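Search this site Enter keywords Go

Let the Bin Stay Messy: A Case for Ordinary Objects in Student Robotics

By Silvana Amaral
2018-05-05

The Larnuvik student robotics program is reviewing its rules for the coming year, and members have been asked for their views. One proposal would replace the mixed household items used in the picking project with a standard set of foam blocks. The blocks would be identical in size, matte in finish and supplied in three colours. I have supervised the picking project since it began, and I wish to set out why I believe the proposal should be declined.

The argument for the blocks is a fair one, and it has been put most clearly by my colleague Gervásio Leite. Student teams have limited hours on the arm. A team that draws a difficult object may spend a whole session on it, while another team moves ahead with something easy. Scores are then hard to compare, and newer members can lose heart. Blocks would give every team the same task and would make marking much simpler.

I accept each of these points. My concern is with what the students would no longer have to think about. A foam block has one shape, and once a team has found a good way to hold it, the question is closed for the rest of the year. The work becomes a matter of speed. Speed has its place in a competition, but the program was founded as a class, and its written aims still speak of judgment, planning and the honest recording of results.

Ordinary objects put those aims to work. Clear plastic is hard for many vision systems to pick out from the surface behind it. A stapler has a hinge and an uneven outline, and it can be approached from several sides with quite different results. A squeeze bottle with a thin nozzle gives the students a long, narrow part that they must decide whether to avoid. These are small questions, and a student in the first term can understand all of them without any advanced mathematics.

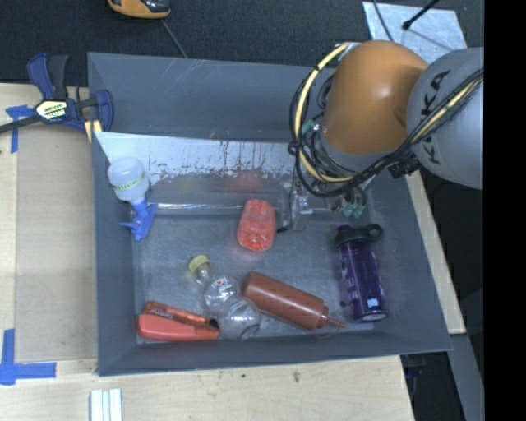
What the record shows

Over the past year our teams logged 1,967 attempted picks, of which 1,056 were marked as successful. Critics of the current rules have read these figures as proof that the task is too hard. I read them differently. Every failed attempt in the log has a written note beside it, and the notes improve a great deal between the first month and the last. Early entries say little more than "missed" or "dropped". By February, students were writing about the angle of approach, the glare on a shiny surface and the order in which neighbouring items ought to be cleared.

Selorm Aidoo's team offers a useful case. Its members had settled on a rule of always taking the nearest item first, and the rule served them poorly when bottles lay close together. They spent 9 sessions testing other orders of work before choosing one they could defend in writing. Their final score was in the middle of the field. Their report was, in my opinion, the best the program has received, and it could not have been written about foam blocks.

Fairness without sameness

The concern about fairness can be met in other ways. Iolanda Toledo has suggested that each team work from the same list of items, with a practice period before any scored attempt. I support this. I would add that an item too difficult for every team should still be kept on the list and left unscored - there is value in a problem that remains open at the end of term.

There is also the matter of cost. Foam sets must be bought and stored, and replaced when they wear. The present objects come from kitchens, desks and recycling boxes, and a broken one is easily replaced. Smaller schools that may wish to join us will notice the difference.

I therefore ask that the current practice be kept for one further year, with a shared list and a proper practice period, and that the question of blocks be raised again only once those two changes have been tried.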